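Rellik Upholstered Bed Frame: Product Review
Published by the Zatico Home Furnishings Desk, 2 December 2023

Zatico reviews furniture for readers who are fitting out a rental unit, a staff residence or a first home. This review covers the Rellik bed frame, sold with a padded headboard and a slatted base. The Flolluvar and Tsikata frames, both reviewed in July, are used for comparison.

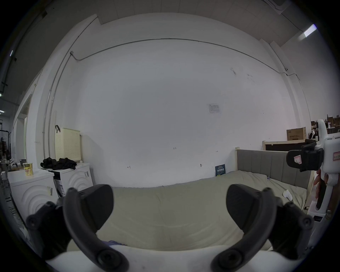

Reading time: 2 minutes

Delivery and packaging

The Rellik arrives in two cartons. The headboard carton is the heavier one and should be carried by two adults. Our cartons were intact on delivery, although one corner protector had shifted and left a light mark on a side rail. The supplier replaced the rail within 10 days and did not ask for the damaged part to be returned.

Assembly

All hardware is supplied in a labeled bag, along with a hex key. The key is short, and reviewers preferred their own. Assembly took 83 minutes, most of it spent on the slats, which must be seated one at a time in plastic holders. The printed instructions are clear except at step 10, where the drawing shows the center support facing the wrong way. Buyers should follow the arrow molded on the support itself.
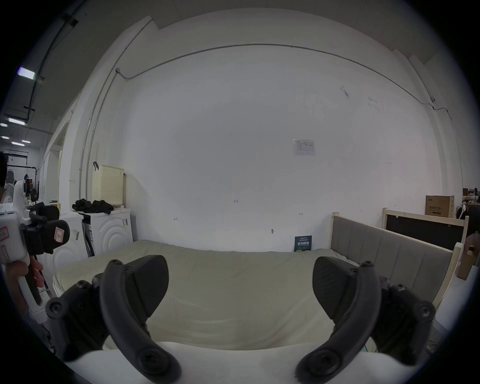 Mattress and upholstered headboard.

Comfort and stability

The frame did not creak during the review period. Reviewers who read in bed found the headboard firm enough to lean on, with padding that reaches low enough to support the back. The Flolluvar headboard is softer but moves when weight is placed against it. The Tsikata is as steady as the Rellik and sits higher off the floor, which some older users will find easier.

The Rellik has no raised lip at the foot. A light mattress may slide forward over time, and a non-slip pad is advised. Fitted sheets can be changed without lifting the mattress out of the frame.
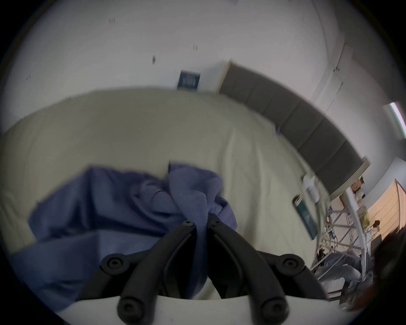
Care and cleaning

The cover on the headboard cannot be removed. The maker recommends a soft brush and a damp cloth, and advises against steam. Institutions with frequent changes of occupant should take this into account. The Tsikata has a zippered cover and is the better choice where regular laundering is required.

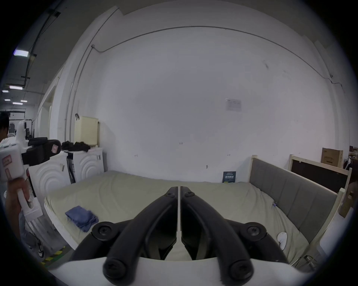 Price and warranty

The Rellik is priced at $1,000, with delivery included. The warranty covers the frame and slats but excludes the fabric. Claims must be made in writing and accompanied by proof of purchase. Replacement slats are sold singly, and the holders are sold in packs.

Rating

Zatico rates the Rellik 8 out of 10. It is recommended for private bedrooms and long-stay rentals.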